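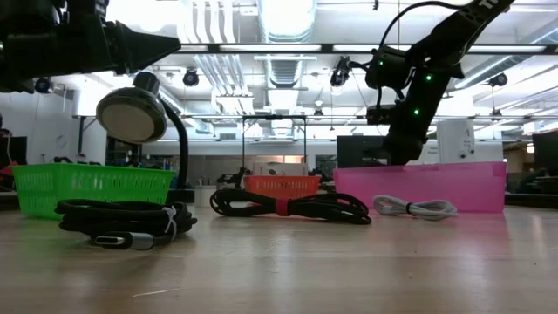
Re: [kekell-users] Container labels swap in the low side view

From: Baiba Sakalauskas
To: kekell-users
Sunday, 4:12 PM

Answering the message from Breddale below. I worked on this over the weekend and have a patch in the branch "region-anchor". It is not merged yet. Please try it if you run more than one container of similar size on the table.

> We have three containers on the bench and three matching entries in
> the task file. From the top view the labels are stable. From the low
> side view the tracker keeps swapping the orange one and the pink one
> whenever the arm comes down over that part of the table. The planner
> then picks the wrong drop target. Lowering the color tolerance makes
> it worse. Is this a calibration problem on our side, or is it the
> tracker? We are on the stock config, apart from a shorter timeout.

It is the tracker. I can get the same swap with our own table, so you do not need to redo your calibration.

The low view matches each container by hue first and only uses position to break ties. Orange, orange-red and pink sit close together once white balance moves a little. The pink bin on our table is see-through, and light comes through it from behind, so its hue is not even the same from one side to the other. When the black arm enters the view, auto exposure goes up, both regions get brighter, and the match can flip. Once it has flipped there is nothing in the code that flips it back.

The green one never swaps for me. If it does for you, that is a different bug and I would like to see the log.

What the patch changes:

1. Container identity is set once, from the top view, at the start of a run. The side view may update the outline of a container but may not rename it.

2. Position now counts before hue. A label can only move to a new region if that region overlaps the old one, or if the top view agrees.

3. Exposure is locked after the first 5 frames. You can turn this off with lock_exposure: false.
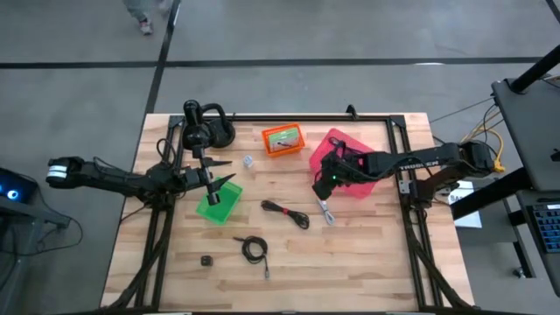
4. The arm mask is now built from joint states for both arms and grown by 2 cells. Before this, only the arm that was executing a command was masked. If the other one was parked over a bin, its gripper was treated as part of the bin. That gave us outlines with a bite out of them and a grasp height that was wrong.

I ran 200 pick requests from recorded logs through the old code and the new code. The old code swapped a label in 57 of them. The new code did not swap any. These are replays, so they say nothing about grasp success, only about labels. I have not run the full set live.

There are two things the patch does not fix.

The first is cables. A coiled cable on the table still comes out as one object or several depending on how open the loops are. The black one with the red strap is the worst, because the strap splits it in the mask. For now I set merge_gap by hand in the task file. Vasiliauskas has a better segmenter half written, and I would rather wait for that than add another threshold.

The second is tall objects. If something tall stands near the side camera, it hides a container and the side view reports that container as lost. The planner then asks for a fresh scan, even when the top view still has it. With the patch you get a warning in the log, but the scan request is still sent. I would like to change the rule so that one good view is enough to keep a container alive. Does anyone depend on the present behavior? I believe the Trudent setup does, but I have not heard from them.
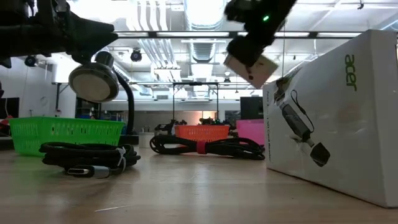
Side view with a card in the gripper and the Acer box at the right. The pink basket is partly behind the box.

To try the branch, delete the cached region file first. The format changed and the old file loads without an error, but the labels come out in the wrong order. I will add a version check before the merge.

If you send logs, please include the joint states and both camera streams. A log with the side view alone cannot be replayed, as the identity step now needs the top view.

I plan to merge at the end of February if there are no objections.

Baiba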